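Notebook, suturing data – Thursday, started 8:40

Bench B, Orard arms, Hikel scope on the fixed mount. Marisa driving, me logging. Lucrezia Marchetti has the labels from the last batch and will merge on her side.

Aim for today: more approach segments. The current policy handles pull-through acceptably but stalls before first contact. The training set has 335 episodes and too few of them start with the tip off the tissue, so we are recording short starts only. Stop at entry, reset, go again.

Settings
Light at the same level as the April runs. Auto exposure off. Control rate unchanged. Kinematics and video on the common clock, offset checked before the first episode and again after lunch. Drift 2 ms, left alone.

Episode 13, before contact. Straight cut, tip held above the tissue and pointed at the upper lip, a little to the right of the cut's left end. Long strand passes left of the cut and runs down the view; the short thread is below it. Dark knot up top, right where the wire crosses. 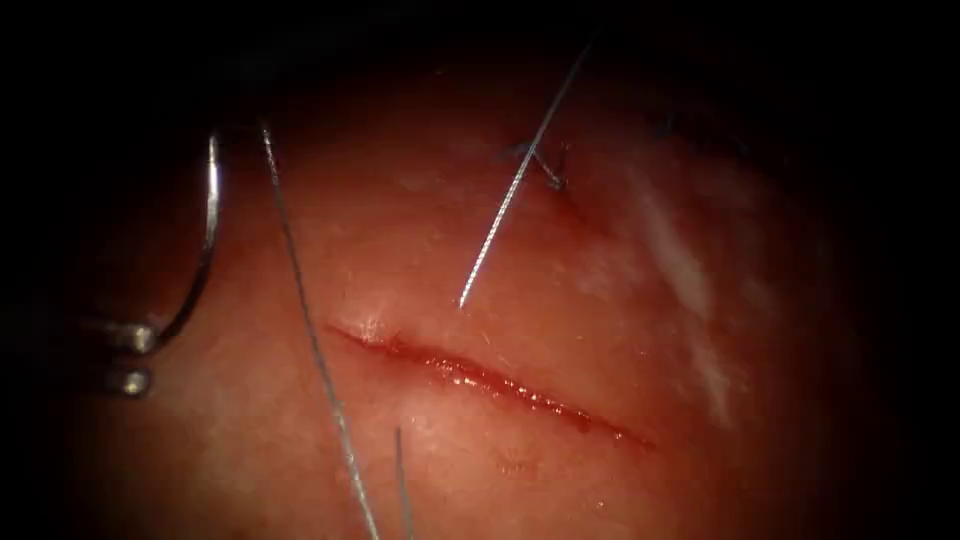

Problems
1. Glare. The whitish streaky patch right of the cut gets segmented as tool in the Bortolotti masks. Same with the shiny fluid along the cut, to a lesser degree. Mask out by hand for now.
2. Strand identity. Tracker swaps the long strand and the short thread when they run close to parallel. Both gray, both thin, so color is no help. Try seeding from the top edge.
3. Corners too dark. Curved metal piece on the left is fine on its bright outer edge, but the lower bead goes into shadow and the keypoint jumps. Lucrezia wants it marked occluded. I would mark it visible, low confidence – to settle.
4. Knot under the wire: label as its own class, do not merge with strand.

Episodes 4 and 9 dropped, operator paused too long. Rest uploaded to Jakirari under the approach tag.

Next: raise the light, repeat with the tip starting farther right, rerun the tracker on 13 first.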